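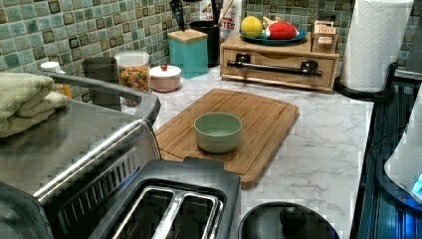
November
By Mohamedi

How a Toaster Browns Bread

Inside each slot of a toaster are thin wires. Electricity flows through them, and the wires resist it. This makes them hot enough to glow orange. The heat travels to the bread as infrared light, which your eyes cannot see.

First, water near the surface turns to steam. Then sugars and proteins in the bread react and turn brown. This is called the Maillard reaction. It also makes the toasty smell. If heating goes on too long, the surface turns to black carbon.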